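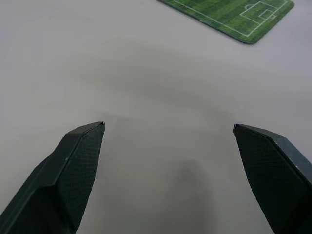 The club's second team completed its indoor season at Lougher in March with a 4-2 win over Nisden, a result that secured third place in the league. I have served as team captain for three seasons, and I wish to set down a record of the match and of the decisions that will affect members before the outdoor season begins.

Mared Edwards played first singles and won 6-3, 6-4. Her opponent served well in the opening games and held two break points at 2-2, both of which Mared saved with second serves to the backhand. She broke in the following game and was not seriously troubled afterward. Fung-ping Lau lost the second singles in a deciding tiebreak, 10-8, after leading 7-4. He has asked me to note that the line call at 8-8 was correct.

Elin Parry and Gwenllian Nicholas won both of their doubles matches, the second of them from a set down. They changed their return positions at the start of the second set, with Gwenllian moving to the deuce side, and they intend to keep that arrangement for the summer. Pantelis Margaritis won the third singles in 194 minutes. I believe this to be the longest match played by a member of the second team during my time as captain, and the closing tie was delayed until after 9 p.m. as a result. The Nisden players were patient about the wait, and I have written to their captain to express our thanks.

The remaining doubles match was lost 6-4, 6-4. I played in it and have no useful comment to make on my volleying.

Members should be aware of the following arrangements for the outdoor season. Courts three and four will be closed for resurfacing until the end of May. The cost to the club is 2,000 pounds after the grant has been applied, and subscriptions will not increase this year. Team practice will move to court one at 6:30 p.m. and will be limited to 25 players per session. Those who arrive after the list is full will be offered a place at the following practice.

The league has also confirmed a change of ball. Matches will be played with the Zirkon in place of the Zerkska used last year. I have tried the new ball for several hours and find that it bounces slightly lower and keeps its felt longer. Players who rely on heavy topspin may wish to practice with it before the first match.

Availability forms for June should be returned to me by the 30th of May. Late forms cause difficulty in selecting doubles pairs.

Contact | Copyright Lougher Second Team Captain's Blog. All rights reserved. | Back to top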